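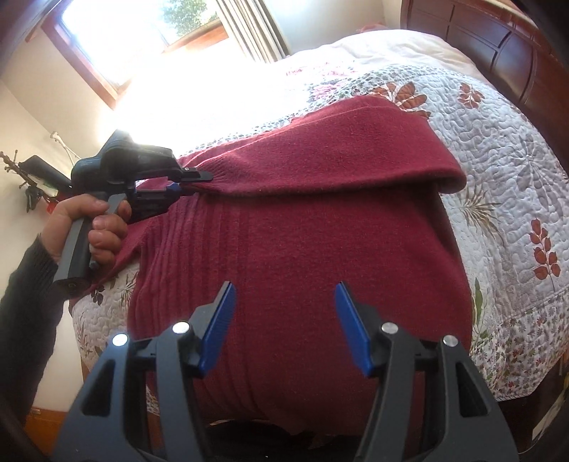 指先のパッドをどっちにするか、二週間ずっと決められずにいたんだけど、今日でだいたい腹が決まった。Ceslowのやわらかいほうと、Alipourの目の細かいほう。ジャムシードさんはずっとCeslow派で、わたしは値段の都合でAlipour派、という不毛な争いが続いていて、タオルやTシャツだと正直どっちでもいいのだ。どっちでもつかめる。どっちでも離せる。だから差が出るものを、ということで今日はニットにした。表面がちょっと毛羽立ったワイン色のセーターで、キルトのベッドカバーの上に広げて、上のほうを折り返したところを左手のハンドグリッパーでつまむ。折り返しが太いロールみたいになるから、つまむところまでは割と簡単。むずかしいのはその次で、つまんだまま持っていくとロールがほどけるし、強く握ると離すときに糸がついてくる。この「離すときについてくる」がタオルでは全然見えなかったところで、もう朝のうちに「あ、これは今日おもしろい日だ」と思った。

2022年7月、セーターを触るには完全にまちがった季節です。暑い。

朝は8時に始めるつもりが、キャリブレーションの板を車に置いてきて、取りに戻って、ついでにパンを買って、なんだかんだで遅れた。ゴラムレザさんからは前の晩に長いメールが来ていて、要約すると「パッドだけを変えて、ほかは何も変えるな」。わかってます。わかってるんだけど、前にそれで失敗したのはわたしなので何も言えない。前回はパッドを替えたついでにバネも新しいのにして、結果がよくなったぞと喜んで報告して、どっちの効果なのか聞かれて黙りました。あれは恥ずかしかった。なので今回はバネも、ネジの締め具合も、カメラの設定も、ぜんぶ前のまま。手順書の紙に「さわらない」と赤ペンで書いて貼っておいた。

Alipourのパッド、午前の部

先にAlipour。指の先っぽにはめるだけのスリーブ式で、交換は早い。早いんだけど、はめるときに向きを間違えやすくて、表と裏がほとんど同じ見た目なのはどうにかならないんだろうか。裏返しにはめても普通に動いてしまうから、しばらく気づかない。今日は一度も間違えなかった(えらい)。

で、ニット。身頃のつるっとしたところは、思ったよりずっとよかった。軽く閉じただけで布が一枚だけ持ち上がる。下の生地を巻きこまない。これはたぶん目が細かいおかげで、毛羽のところにちょうどいい感じに引っかかってくれる。ところがリブ編みのところに行くと話が変わって、筋と筋のあいだに指の角が落ちる。落ちるとパッドが当たる前に指の本体が布を押してしまって、つまむというより突っつく感じになる。角度を少し寝かせてやるとましになるけど、寝かせると今度はカメラから指先が見えにくい。あちらを立てれば、というやつ。

離すときは、これがもう、ぜんぜん離れない。開いてるのに布がついてくる。指を開いて、ちょっと待って、ちょっとひねって、やっと落ちる。ひねるのは人間だから勝手にやっちゃうけど、これをそのままデータにすると、あとで腕のほうに「毎回ひねれ」と教えることになる。エルナンさんが前に言っていたのはこれか、と今さら納得した。あの人は説明が短すぎるんだよなあ。「離すときに見ろ」としか言ってくれない。

両手でやるときの感覚も書いておく。左手で押さえ役をして、右手で袖を持ってくる、という流れがいちばん自然なんだけど、押さえ役のほうは実は握る必要がほとんどない。閉じた指で上から置いておくだけで足りる。なのに気がつくと握っている。手に道具があると握っちゃうんですね。ぎゅっと握ったまま袖を引っぱると布が斜めに伸びて、折り目がどんどんずれていく。途中で「置くだけ、置くだけ」と声に出しながらやっていて、それもたぶん音声に入っている。消しておかないと。

Ceslowのパッド、午後の部

お昼はパンの残りと冷やしたお茶。食べながら午前のログをざっと見たら3,163行あって、時刻のずれもなくてほっとした。先月のぶんはここがぐちゃぐちゃで、右と左が別々の時間を生きていたので。

Ceslowは接着式だから、はがして、拭いて、貼って、押さえて待つ。この待ち時間がとにかく長い。しかもちゃんと待たないと端から浮いてくる。ジャムシードさんはこの作業が好きだと言い張るんだけど、好きになる要素がどこにあるのか聞いてみたい。貼り終わるまでに洗濯物を取りこんで、メールを三つ返した。

貼ったあとは、さすがに気持ちいい。やわらかいので、リブの筋に当たってもパッド側がへこんでくれて、筋の山をいくつかまとめて包む感じになる。角が落ちない。寝かせなくていい。午前にあれだけ苦労した袖口のまわりが、ほとんど考えずにつまめる。つまんだ感触も手に返ってくるというか、引き金の戻りがゆっくりになるので、「いま布がある」がわかる。Alipourだとカチッと行ってしまって、布があるのかないのか、目で見ないとわからない瞬間があった。

離すほうも素直。開いたら落ちる。ただし、ずっと素直かというと、そうでもなくて、夕方近くになって糸くずがパッドの表面にたまってくると、こんどは滑り始めるのだ! 最初はわたしの手が疲れたのかと思った。テープでぺたぺた掃除したら戻ったので、汚れのせいでまちがいない。ニットを続けてやるなら途中で掃除の時間を入れること。手順書に足す。掃除用のテープはあの黄色い安いやつでよし、強いのを使うとパッドごと持っていかれる。

つまめなくて滑ったときのために書いておくと、一回であきらめて手を引いて、もう一度上から入り直したほうがいい。その場でぐりぐりやり直すと布がよれて、次の人(次のわたし)が困る。腕にやらせるときも、その場で粘るより仕切り直すほうが見ていて気持ちがいい。これは好みの問題かもしれないけど、フーシャングさんも同じことを言っていたから二票です。

袖をたたむ

袖は、身頃の上にぱたんと折り返して、袖口をそろえるところまで。一枚目のやり方だと袖口のリブがくしゃっと丸まってしまうので、先に袖口の下側の端を押さえてから、肘のあたりを持って回すように変えた。肘を持つと角がきれいに出る。ただ肘のところはつるっとした編み地で、しかも二重になっているから、Alipourだと上の一枚だけを拾ってしまうことがある。午前には長所だと思っていた「一枚だけ持ち上がる」が、袖では短所になるわけで、うーん、道具ってこういうところがいやらしい。Ceslowは逆に、最初から二枚いっしょに持つのが得意。そのかわり一枚だけにしてくださいとお願いしても聞いてくれない。

じゃあ右と左で別のパッドにすればいいのでは、と思ってエフサンさんにメッセージしたら、すぐ「それは管理がたいへん」と返ってきた。たしかに。右と左を取り違えてはめる未来が見える。わたしなら初日にやる。でも案としては捨てきれないので、ここに書いておく。左(押さえるほう)がAlipour、右(持つほう)がCeslow。いつか試したい。

あと指の形のこと。いまの指は三角に肉が抜いてあるタイプで、軽くて好きなんだけど、ニットの垂れたところや袖口の輪っかに先が引っかかりそうで、ちょっとこわい。今日は引っかからなかった。でもこわい。エルナンさんに、先のほうだけ抜きをやめた版を刷ってもらえないか頼むつもり。重くなるのはわかってます、少しだけだから、と先に言っておく。 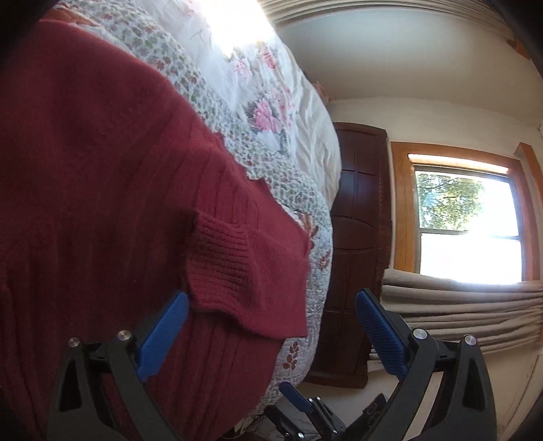 カメラと窓

わたしがほんとうに悩んでいるのは、パッドよりこっちかもしれない。窓がね、強いんです。

手元のカメラが窓のほうを向くと、ガラスのところがほとんど真っ白になる。そこまではいい、窓の中を見たいわけじゃないので。困るのは自動露出が窓につられて動くことで、手を振るたびに明るさがふわっと変わる。セーターの同じところが、あるときは暗いワイン色で、次の瞬間にはラズベリーみたいな明るい赤になっている。人間が見れば同じ服だとわかるけど、学習のほうでどれだけ効いてくるのか、わたしにはちょっと読めない。ゴラムレザさんは「ばらつきは多いほうがいい」と言う。フーシャングさんは「手元が見えるほうがいい」と言う。ふたりとも正しいので困る。

試しにGononsteadの制御箱で露出を固定して短く撮ってみたら、手元は安定するかわりに、身頃の影に入ったところがべたっと沈んで、リブの筋が消えてしまった。筋が見えないと、つまむ位置の目印がなくなる。どっちを取るか。カーテンを閉めればいいじゃないか、というのは真っ先に思ったし、エフサンさんにも言われたし、一度やってみた。そうすると今度は全体に暗くて、シャッターが遅くなって、速く動かすと指先がぶれる。ライトを足せば足したで影が二重になる。はあ。

結局、今日のぶんは自動のまま撮って、別に固定の短いのを一本だけ残した。自動のほうは右手側で2,102コマ。見比べるのは来週のわたしに任せる。来週のわたし、がんばれ。フォルダ名に「auto」「fix」と書いてあるから迷わないはず。たぶん。

そういえば画角の話も。いまの広いレンズだと、指先が下からにゅっと生えてきて、向かい合ったパッドのあいだに布が見える。この見え方がわたしは好きで、狭いレンズに戻す気になれない。反対の手のグリッパーまで同じ画面に入ってくるのもありがたくて、両手の間合いがこれ一本でわかる。端のほうが丸く曲がるのは慣れた。Sorcombeの新しい狭いレンズは映りがとてもきれいだという評判で、借りて一度つけてみたけど、たしかにきれいで、そして反対の手がどこにもいない。二台を並べて見比べれば済むと言われても、目が二つで一つの頭のわたしにはつらい。

持ち手のこと

これは誰にも共感されないんだけど、ピストル型の持ち手は、指四本で握って親指を上に置くのがいちばん疲れない。親指を横に回すと、一時間くらいで付け根が痛くなる。去年まではずっと横に回していた。手首の角度も関係していて、ベッドの上のものを扱うときは上から見下ろす形になるから、どうしても手首が折れる。机の高さならまっすぐで済むのに、ベッドは低い。膝をついてやると手首は楽で、こんどは膝が死ぬ。午後の途中から座布団を敷いた。座布団、手順書に足すべきか真剣に迷っている。

長袖でやるかどうかも、毎回ちょっと揺れる。グリッパーの付け根のところに袖が触れると気になるという人もいて、わたしはそんなに気にならない。気になるのは暑さのほう。午後はほんとうに暑かった。途中で水を飲みに行って、戻ってきたら右の引き金の感触が変わっていて、故障かと思って青くなったら、手が汗で滑っていただけでした。拭いたら直った。わたしの手も掃除の対象に入れること。

ネジも見た。指の関節のところの銀色のネジ、前に一本ゆるんで指先がかたかた言ったことがあって、それ以来、始める前と終わった後に必ず回して確かめる。今日はどれもゆるみなし。増し締めもしていない。「さわらない」の紙のおかげ。

とりあえずの結論、というか今の気分

ニットはCeslow。布が重なっているところが多い服もCeslow。薄いシャツや、一枚だけめくりたいときはAlipour。で、どっちかひとつと言われたら、悔しいけどCeslowにします。ジャムシードさんにはまだ言っていない。月曜の打ち合わせで言うと絶対に得意な顔をするので、先にメールで、さらっと、追伸のところに書こうと思う。

貼り替えの待ち時間だけはどうにかしたい。指ごと予備を用意して、貼った状態で置いておけば、指を丸ごと交換するだけで済むんじゃないか、と風呂で思いついた。ネジを外すから毎回キャリブレーションがいるのか、いらないのか、そこはエルナンさんに聞く。いらないと言ってほしい。

8月に腕のほうへ載せる前に、やっておくことのメモ。

糸くず掃除のタイミングを決める。回数で決めるか、滑ったら掃除にするか。滑ってからだと遅い気がする。
固定露出の明るさをもう一段上げて、リブの影のところが残るか見る。
袖を折るときに肘を持つやり方を、ほかの人にもやってもらう。わたしの癖かもしれないので。
声に出していた「置くだけ」を消す。
左右で別のパッド案、エフサンさんの機嫌がいいときにもう一回出す。
キャリブレーションの板を車から降ろす!

夜、片づけてからデータの吸い上げ。これがまた遅くて、途中で止まって、ケーブルを替えたら動き出した。怪しいケーブルには印をつけた。印をつけた怪しいケーブルがこれで何本もたまっているのに、どれも捨てられない。次はカーディガンでやってみたいと思っていて、ボタンのところがどうなるのか全然想像がつかない。パッドの端にボタンがはさまったらどうしよう。ジャムシードさんに聞いたら、きっとCeslowなら平気だと言う。

もう眠いので、続きは明日の昼に書きます。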